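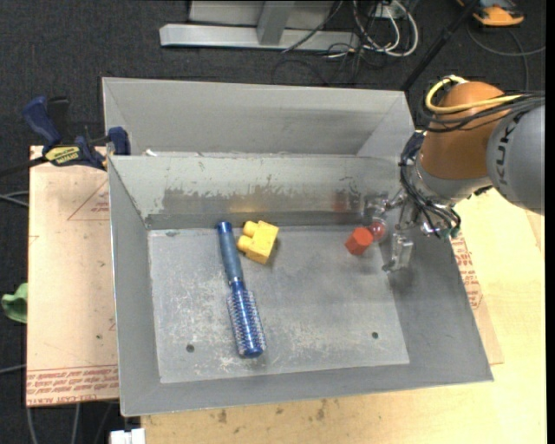
*Slide 1. Metal sorting bin, front compartment: blue round hairbrush, yellow toy block, small red block.*

**Opening (leave slide 1 up)**

Thank Ingrid Oyelaran for the invitation. Say who I am: Delphine Pruitt, lost property desk, Stemthorpe swimming baths.

Subject is small things. Coats and bags get claimed. A brush or a toy block mostly doesn't, and it takes just as long to log.

**The bin**

- Two compartments. At our desk, the back one is for things with a name on, the front for everything else.
- Point out the sloping sides. Easy to get a hand in, easy to wipe.
- Point out the floor. Scratches, pale specks, worn patch on the inner back wall. Metal marks, but it doesn't split like the plastic tubs we had before.
- Mention the two small holes in the floor. Earrings: use an envelope.

**How we write things down**

Read out the bad entry first: "toy, brush, misc." Then the better one: "round hairbrush, blue, blue bristle head with pale and pinkish tips. Toy block, yellow, two studs showing. Small block, red, faceted."

Colour, shape, one detail. Stop there. Ask the room what they would put for the red one, and allow a minute for answers.

**Numbers**

2801 items logged last year, 2000 of them small enough for the bin. We keep small items for 45 days, then toys go to the Tatari playgroup and brushes are thrown away. Someone will object to the brushes. Hygiene, move on.

**If time is short**

Skip the Terketti label printer. It's on slide 19 and in the handout.

Questions, then hand over to Ingrid for the break.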